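2026-07-22

Spent the whole evening on the patch panel and my knees are letting me know about it. The Fodthorpe shelf finally came out of the closet, all 14 screws of it (one was stripped, so that was a fun half hour with a rubber band and some swearing), and the new Pelthorpe panel went in its place. It's so much nicer! The ports are numbered on both sides, so I can stop crawling behind the rack with a flashlight in my teeth.

I tested each run as I went. Everything passed except the long one to the garage, and I'm pretty sure I punched down a pair backward at the far end – brown and brown-white, same as last time. I was too tired to go out there and look.

Also priced a proper enclosed cabinet from Sharifi, just out of curiosity. $2120! For a metal box with a door! The Puston one is $267 and a bit shallower, and I could live with shallow if I moved the power strip to the side rail.

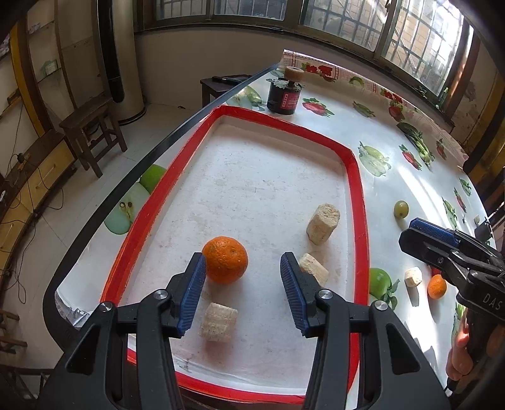 Anyway, I measured twice and the deepest thing I own is the old switch, so the cheap one might fit with room for the plugs. Might. I want to check the rail spacing again before I order – square holes this time, please, I've had it with threaded ones. Ran out of Velcro ties too. Need to get a pack tomorrow, and do the garage end before it gets hot out there.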